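Garnbridge Home Help > Laundry & Closets

Folding on the bed: how do you keep the socks from taking over?

Posted by jundasano_mel
3,428 views

Hi all! I just moved into a smaller place with one bedroom and no laundry room, so every load now gets folded on the bed. I like it more than I expected! I put music on, dump the basket out and go. My trouble is socks. They get into sweatshirt sleeves, they slide down between the mattress and the wall, and at the end of every load I have four or five singles sitting there looking at me. Most of mine are gray, long, and nearly the same, which doesn't help.

Also, do you fold on top of the bare bed or do you put something down first? My mom always used a clean sheet, but then you have the sheet to fold as well, and I'm bad at that. I'd love to hear how other people do this, start to finish if you have the patience to type it out.

Severyn Stelmakh
Member, 200 posts

Oh, I have opinions on this one! Your mom is right about the sheet. I strip the bed on laundry morning anyway, so the mattress pad is showing, and I spread one flat sheet from the clean load over part of it. Flat side up, smoothed out with your arm, and let the edge hang over the side of the mattress so it doesn't creep. Leave a strip of bed uncovered for finished piles. Then everything on the sheet is still to do and everything off it is done, and you can walk away to answer the door and know where you were.

Big things go to the far end first. Sweatshirts, hoodies, jeans, whatever is bulky, just heap them up there and don't fold yet. Socks come to the near edge, where you're standing.

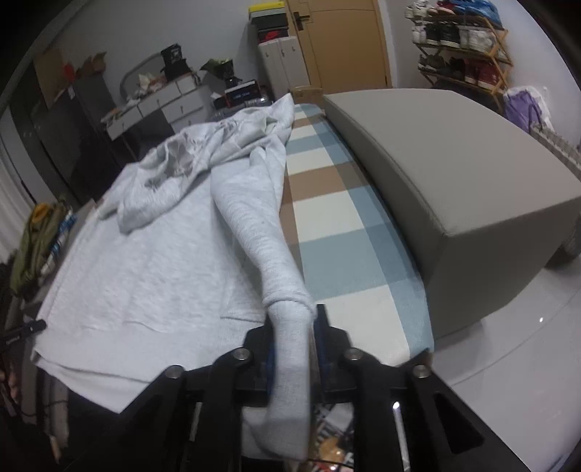
Pull each sock out to its full length before you set it down. I know it sounds fussy, but a long sock that's bunched at the toe looks shorter than its partner and you'll swear they don't match. Lay them side by side with the cuffs pointing the same way, and compare the ribbing at the top. With gray socks that's where the differences are! Two of mine look like twins until you check the cuff, and then one has much wider ribs.

Before you fold any sweatshirt, stick your hand down both sleeves. I get a sock out of a sleeve maybe every other load and I'm pleased every single time.

Pairs get folded in half and then in half again. I don't ball them up, it stretches the cuffs. A load with 20 socks in it takes me one side of a record.

The sheet goes last. Fold it in half right where it is on the bed, bring the hanging edge up, fold again, then thirds. No holding it up by the corners with your chin. You'll get good at it fast, I promise, the mattress does most of the work.

tuhumury_dee

Mesh bag. Socks go in the bag when you take them off, bag goes in the wash, bag comes out. Done. I haven't lost one since January.

drarkside_pat
Member, 30 posts

I second the mesh bag, but don't stuff it full or the ones in the middle come out of the dryer damp. Mine gets filled halfway.

For the gray ones I sewed a stitch of colored thread inside the cuff, red for one kind and green for the other. It took an evening and I love it. You could also buy all the same sock, but I like my different ones too much!

jundasano_mel

Thank you!! Just tried the sheet thing and found two socks in one hoodie sleeve. Going to look for a mesh bag tonight. Severyn, do you fold fitted sheets on the bed too, or is that a whole other thread?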